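Search this forum Go Advanced search
Print this page | E-mail to a friend

Rubber pads going hard on cabinet feet

lambros_m
2/3/25
I have an Andetti file cabinet with four rubber feet. After a few years they turned hard and shiny and now the thing slides on tile. Is there any way to bring rubber back, or do I just replace them?

PetridisI
Replace them. You can sand off the shiny layer with 300 grit and get some grip back, but it won't last. The hard part goes deeper than you think.

khai_t
I disagree. I sanded mine in September and they still hold. Wipe them with rubbing alcohol afterward and let them dry before you set the cabinet down. Keep oil away from them.

PetridisI
Depends on the rubber. Natural rubber gets hard and cracks, some of the synthetic stuff goes sticky. Sanding sticky rubber just clogs the paper.

polyx
Color won't tell you which kind you have, by the way. I've had black, gray and blue pads from the same supplier, all the same compound.
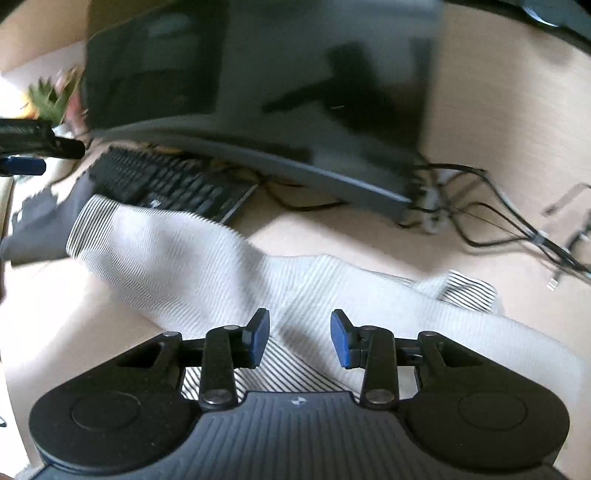 Blue rubber pads, one on each finger.

lambros_m
Mine are black and hard, not sticky. I'll try sanding one foot first.

khai_t
Do all four or it will rock.

PetridisI
It won't rock from one pass of sandpaper. If you do end up buying, Keltberg sells screw-in feet. Measure the thread first — I ordered the wrong size.

Comments (2)

F. Rahimi: Floor wax can do this too. Clean the tile before you blame the feet.

Polyxeni: Same problem with a Bruvex shelf. New feet fixed it.

Print | E-mail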